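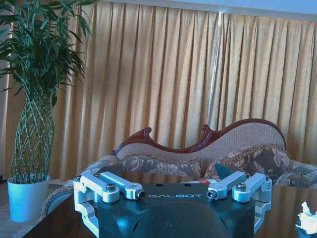

Clorkby Court Access Project
Progress report to the Peeters Fund, second period

1. Period covered

This report covers the six months to the end of September. It follows the headings in the grant agreement. Spending is reported separately on the Fund's own form.

2. What the grant pays for

The grant pays for a duty adviser at the Clorkby hearing centre on possession and small claims days, a telephone line open from 9.30 am to 1 pm, and written guides for people who come to court without a lawyer. It also pays for part of the case recording system, Plollo, which we share with the Risau advice office.

3. Work done

We opened 392 new matters in the period. Most were rent arrears possession claims, followed by small claims over deposits, building work and unpaid invoices. The telephone line took 1283 calls. Many of these were from people who wanted to know what a court letter meant and what date they had to reply by, and they were dealt with in a single call.

The duty adviser saw clients on every listed possession day except two in August, when the list was moved to another building at short notice and we had no room to interview in. We have asked the court office to tell us of such moves by email as well as by the notice on the door, and it has agreed.

Of the new matters, 34 were applications to suspend or set aside a warrant. These take up more time than anything else we do. The client has often missed the first hearing, the papers are incomplete, and the application has to be drafted, issued and heard within a few days. We had planned for fewer of them. To keep up, we moved one half-day of adviser time from the telephone line to drafting from June onwards, which the Fund approved in writing.

Three matters were referred to solicitors under legal aid. Two more would have qualified but no local firm had capacity, and we carried on with those ourselves as far as our insurance allows.

4. Written guides

The guide to filling in a defence form is finished and in use. It is eight pages long, two more than intended. The guide to enforcing a judgment is in draft. It was held back in July while we checked the section on attachment of earnings, which one of our supervising solicitors thought was out of date. She was right, and it has been rewritten. The third guide, on asking for a fee remission, has not been started. We expect to have it ready by the end of January.

Copies are kept at the court counter, the library and the Risau office. The court has asked for a large print version of the defence guide and we have costed this at our own expense.

5. Case recording

Plollo went live in May. The first weeks were slow, and for a time advisers kept paper notes and typed them up later. Conflict checks between the two offices now run when a new matter is opened, where before they were done by phone. There is still a fault in the deadline reminders: a hearing date that is changed after the first entry does not always change the reminder. Until it is fixed, the duty adviser checks the coming week's hearings by hand at the end of each week. No hearing has been missed.

6. Staffing and supervision

Both adviser posts are filled. File reviews were carried out monthly, and 9 files were marked for corrective action, mainly for a missing client care letter or for advice given by phone and not confirmed in writing. All have been put right. We have changed the opening checklist so that the letter goes out before the file can be marked as active.

7. Difficulties

The interview room at the hearing centre is shared with the mediation service and is not soundproof. We have raised this twice. The court manager has offered the use of a witness room on mornings when it is free — in practice about half of them.

Interpreters remain a problem. The court books them for hearings but not for the advice given beforehand, and our own budget for this was used up by August. We would like to move a small underspend on travel to cover it, and a request is attached.

8. Next period

We will finish the enforcement guide, write the fee remission guide, and have the reminder fault in Plollo repaired and tested. We will also begin a follow-up call to possession clients three months after their hearing, to find out whether they have kept to the terms of the order. The wording of the call has been agreed with the Risau office and a copy can be sent to the Fund on request.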